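Speaker notes: Building a door-opening arm in a shared workshop
Tostthorpe Community Workshop, members' talks
Version for the July 15, 2025 session

Opening

Good evening and welcome. This talk covers the first stage of the Koubek build, the project to construct a small wheeled base with a single arm, able to open an ordinary interior door and pass through it. The work has been carried out in the shared workshop at Tostthorpe, on the long bench beside the lathe, with the larger parts kept in the store overnight.

The talk is in four parts: the purpose of the build, the mechanical work, the simulated rooms, and the work that remains. Questions may be taken after each part. (Pause for latecomers. Confirm that the microphone is on.)

Part one: purpose

The build started in May from a request by members for a project that would draw on several benches at once. A door was chosen as the task. It requires a base that can hold its position while the arm pulls, a wrist that can follow an arc, and software that can find a handle against a busy background. Each of these can be worked on by a different group, and the groups need to meet only when the parts are joined.

It should be stated that the machine is not intended for use in any member's home at this stage. The workshop's rules on unattended machinery apply to it in full.

Part two: mechanical work

The base is a welded steel tray on two driven wheels, with a castor at the rear. The motors are Vudard units, bought second-hand and stripped down before fitting. One gearbox was found to have a worn bush and was returned to service with a turned replacement. (Pass the old bush round. Ask for it back.)

The arm has five joints. The lower joints are belt-driven, and the belts are tensioned by a slotted plate which must be slackened before the arm is folded. Members who have used the arm will know that the second joint sags slightly under load. A stiffer bracket has been cut and awaits drilling.

The reach from the shoulder to the fingertips was fixed early and has caused some difficulty. With a short reach the base must stand close to the door, and a door that opens towards the machine then has nowhere to go. The present arrangement is for the base to reverse as the arm pulls. This places a heavy demand on the wheels, and the tyres have been changed to a softer rubber. Members are asked to keep swarf off the test floor, as it embeds itself in the new tyres and is tedious to remove.

(If time is short, omit the remarks on wiring and go directly to part three.)

The wiring follows the workshop standard. Motor supply and signal cables run on opposite sides of the arm, and the emergency stop cuts the motor supply only, so that the control board continues to record. The stop button is mounted on a lead and is held by a second member whenever the arm is live.

Part three: simulated rooms

Before the arm is tried on a real door, each routine is run in simulation. The rooms are drawn on the workshop computer and the arm is added to them when a routine is loaded. The set is known as Rendham and contains 29 rooms at present. They vary in floor, lighting, furniture and type of door.

(Change slide. Allow a moment for the projector.)

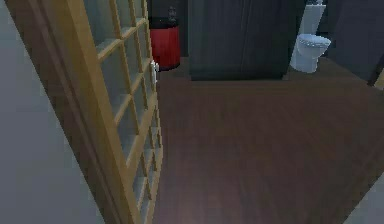
Slide 5. Rendham set, simulated interior with glass-paned door and white handle.

Glass-paned doors have been given particular attention. A solid door offers the software one flat surface, and its edges can be found without much effort. With panes, there are many edges, and objects in the room behind add more. The first version of the handle finder was written for plain doors and performed poorly when it was given the glazed ones. It has since been rewritten to look for the outer edge of the door first and to search for the handle only along the opening side.

Lighting is the second point. Members drawing new rooms are asked to include dim ones as well as bright ones. A pale handle against a dark background is a comparatively kind case, while a dark handle on a dark door remains the hardest in the set.

The number of runs completed to date is 285. A run is recorded as a success only if the door is opened far enough for the base to pass and the arm does not touch the frame. Partial openings are recorded separately and are reviewed at the monthly bench meeting — the log is kept on the shared drive and may be read by any member.

Part four: work remaining

The stiffer bracket is to be drilled and fitted. The test door, a plain one donated by a member, is to be hung in a free-standing frame and bolted to the floor plates. The first live trials will be made with the latch taped back, so that the arm has only to pull. Turning the handle will be attempted at a later date.

Help is wanted with the drawing of further rooms and with the cable guides. No earlier experience is required for either. Names may be added to the sheet by the tool crib.

(Thank the workshop for the use of the projector. Take questions. Remind members that the side entrance is locked at the end of the session.)

Related items
Koubek build: parts list and drawings
Drawing a room for the Rendham set
Stripping and refitting Vudard motors
Tostthorpe workshop rules: unattended machinery
Members' talks: previous notes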